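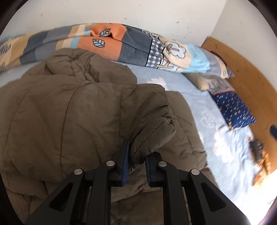

Home News Downloads Press Contact

Mersha 2 is out, and it finally knows what to do with a puffy jacket

By Hagos Gebru, Ulanside
February

14 comments | 41 shares

I get to write the press release this time because I lost a bet about the release date, so please bear with me. Mersha 2, our planning software for robots that handle clothes and bedding, is available to download from this morning. If you already run Mersha you can upgrade in place, and your old task files will still load (we checked, then we checked again after we broke it).

For anyone new to us: Florna is a small software company in Ulanside. We don't build arms or grippers. We write the part that looks at a heap of fabric, picks a spot to grab, and decides where that spot should go next. Version 1 did this pretty well with towels and T-shirts. Then people started asking about winter coats, and things got humbling fast.

Quilted jackets are tough on a planner. They squash when you pinch them, they puff back up when you let go, and a shiny shell throws highlights that our old perception model loved to read as edges. Stitching lines were even worse. Version 1 would find a seam in the middle of a sleeve and decide, with total confidence, that it had found the hem.

So we went back and redid the grasp model from the ground up. Mersha 2 looks for folds it can close two fingers on, and it keeps separate guesses for "this is a cuff," "this is a collar or hood," and "this is just stitching." It learned from 613 recorded demonstrations, all done by hand on ordinary beds with the blankets and pillows left where they were. I did a good chunk of those myself and my wrist would like that noted!

In our own tests on puffy jackets, the new version picked a usable first grasp in 96 tries out of 200. The old one managed 41 on the same set. I know that's still under half, and our sales folks asked me very nicely to lead with something else, but I'd sooner you hear it from me than find out on your own bench. Second grasps are a lot better, and you can now watch the planner change its mind in the new timeline view, which is my favorite thing in the whole release. Drag the slider back, see every grasp it considered, click one, and rerun from there.

A few other bits. The settings file is shorter. Grip force limits can be set per garment instead of per task. Calibration no longer needs a restart when you swap finger pads, and yes, that was the most requested fix by a mile.

Lultura, the garment repair and rental company, has been running the preview build on its sorting line and gave us a mountain of bug reports, nearly all of them fair. They'll be moving to the full release over the next few weeks.

Mersha 2 is free for schools and hobby use. Commercial licenses work the same way as before, with no change in price for current customers. Down-filled comforters are next on our list, and so are zippers, which I'm dreading.

Press questions, demo requests and complaints about the timeline colors can all go to me, Hagos Gebru, through the contact page.

Share Print Email
Previous release | All releases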